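Talks > Course Design > Dunden notes
Last updated September 2026
4 min read

Slide one, leave it up while people find a seat. Say hello, say thanks to Dunden for having us, then get straight into it.

So I want to talk about bunkers, and mostly about taking them out. When we started on the back nine at Trarnine there was sand everywhere (I mean everywhere, you could've opened a beach) and the members were very fond of it until they saw the maintenance bill. We pulled out six and kept four. Pause here, somebody always groans.

The ones we kept are all short of the green on the low side, where a lazy second shot wants to finish. The others only ever caught the high handicappers, who were having a hard enough arvo already! We turfed those over with couch and let the ground fall away, so now you've got a proper choice: putt it, bump it, or get brave with a wedge.

Rizk did the shaping and Pravico did the drainage. Mention the 2000 metres of pipe, people like the pipe. Don't get stuck on the pipe.

Next slide.
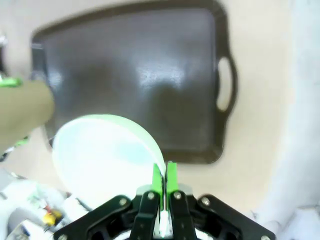 One of the Trarnine members told me after the reopening that the fourteenth was now harder without any sand on it, and could we please put some back. I love that. Tight grass and a bit of slope will do your head in far quicker than a bunker will.

Then the colour plan of the fourteenth, then questions. If it's quiet, ask who here rakes.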